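From: list member, Garolby
To: Cletley Metal Stock and Storage list
Date: Jul 28, 2019
Subject: Re: Bins for short bar ends

An earlier message said:
> We are still keeping our short bars on the floor along the wall
> and it is getting to be a mess. Does anyone store them loose in
> open bins? I worry about the bars crossing each other and about
> what the corners look like after a year. Also, do you oil them
> or leave them alone?

We went to open sheet-metal bins in January and I would do it again. Ours are rectangular with no lid. We had them folded up by Nistor from a drawing we sent, with the corners welded full height. The first one we tried was only tacked and it opened up at one corner under 200 pounds of stock, so pay for the full weld.

On bars crossing: they will, if you fill the bin. We stop at 7 layers and send anything over that to the rack. When a bin gets low the last few bars end up at an angle whatever you do, and we no longer bother straightening them. 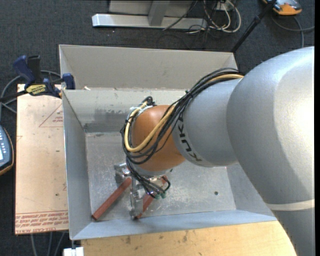
As for oil, we leave them alone. The brown surface rust on our plain steel comes off in the first machining pass, and oiled bars picked up so much grit from the bottom of the bin that we had to wipe each one. If your parts keep the raw surface, you may want to do it differently. Somuven sells a paper liner that is supposed to help with this. I have not tried it.

Two other things. Put the heat number on a tag on the outside of the bin, and don't mix heats. And sweep the scale out when the bin is empty. We got behind on that in the spring and it packed down hard in the corners.

The drawing is 78 KB and I can send it to anyone who wants it. Write to me off list.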